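Module handout: Automation in Practice
Notes on the visit to the Merncombe open day, 5 July 2026

Read these before the seminar. They cover what we saw, what we were told, and which of the two you should put in your report.

1. Getting your bearings

Merncombe is a disassembly and repair workshop on the Hondar estate. It takes in retired office equipment, pulls out what can be used again and sends the rest for recycling. According to the talk we were given, it handles 600 desktop machines in an ordinary month and had 2,000 waiting in February, when several offices seem to have discovered their store cupboards at once.

Most of that work is done by people with screwdrivers. The robot cell, which everybody came to see, does a small part of it and gets nearly all the visitors. Bear the ratio in mind when you write up. Several reports last year described a fully automated plant, and I have been to that plant on the same day as their authors and did not find it.

2. Why taking apart is harder than putting together

You will remember from the February lectures that an assembly robot lives a sheltered life. Parts arrive clean, identical and the right way up. The robot does the same thing until somebody changes the product.

Disassembly offers none of these comforts. The machines come in whatever order the van was loaded. Two towers of the same model may have had different lives: one has an extra drive, another has lost a screw and gained a blob of glue. Cables are the worst of it. A rigid part stays where the model says it is, while a cable goes wherever it was last pushed, and then moves when you touch the thing next to it.

Office desktops are a kind place to start, all the same. Many were designed so that a technician could service them quickly, with coloured clips and latches marking the bits you are meant to touch. Colour coding meant for a tired human is also quite useful to a vision system. Keep this in mind for question 2 at the end.

3. The demonstration

The cell uses one arm over a metal worktable. The planning software is called Naciri and was written in-house. Our host spoke of it the way people speak of a clever dog that has been sick in the car.

For each job Naciri builds a list of parts it believes are present, gives each a confidence score, and picks the one that is easiest to reach and least likely to bring something else with it. It then looks again and makes a new list. You may find this slow. So did the man standing behind us, who said so several times. 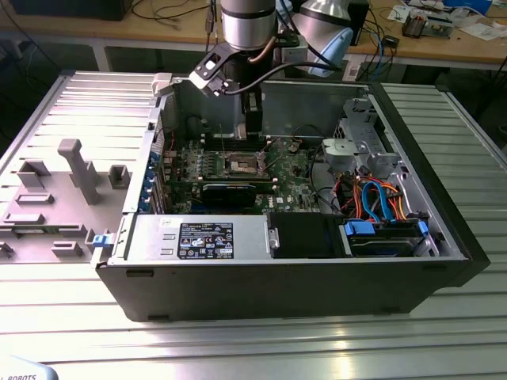 Fig. 1. The arm over an opened Dell desktop. The processor socket is empty; the graphics card and power supply are still in the case.

Note the approach from above. With the tower on its side, nearly everything inside can be reached by a gripper coming straight down, and gravity keeps the case where it is at no extra charge. The fingers must still get past the case walls and the drive cage, so the space available is smaller than the opening suggests. Look too at the bundle of cables by the hard drive and ask yourselves where you would put a pair of rigid fingers. Then ask how you would explain that choice to a computer.

The blue release latch, the blue slot clips and the blue drive tray are the service features mentioned in section 2. A clip that a thumb understands at once can need three separate motions from a two-fingered gripper: press, hold, slide. Doing all of them with one hand is awkward, as you can confirm at home with any childproof bottle.

4. What we were told, with comments

"It learns from every machine." Ask what is stored and who checks it. The answer we got was that failed grasps are logged and a person goes through the log when there is time. I would call that a filing system with ambitions, though it is a sensible one.

"It can run unattended." It was attended throughout our visit. The host stood within reach of the stop button and was candid about why.

"It handles any desktop." On being pressed, this became 3 families of case, with a fourth on trial. There is no shame in that figure, and I wish it had been on the poster.

"The gripper never damages a part." The gripper comes from a supplier called Veditz and has a force limit. A force limit tells you how hard the fingers may squeeze. It says nothing about whether they are squeezing the right thing.

5. For your report

Keep to 2 sides. Separate what you observed from what you were told, and use different headings if you find you can't be trusted otherwise. Draw the cell from memory before you look at anybody's photographs. Your mistakes will show you what you took for granted.

Questions for the seminar:

1. Choose one part visible in Fig. 1 and write out the steps for removing it, including how the system would know that each step had worked.

2. Would you change the design of the desktop or the design of the robot? Who pays in each case?

3. The workshop measures the cell by parts removed per hour. Suggest a better measure and say how it could be fiddled.

Bring the safety leaflet from reception if you kept it. We shall compare it with what people did.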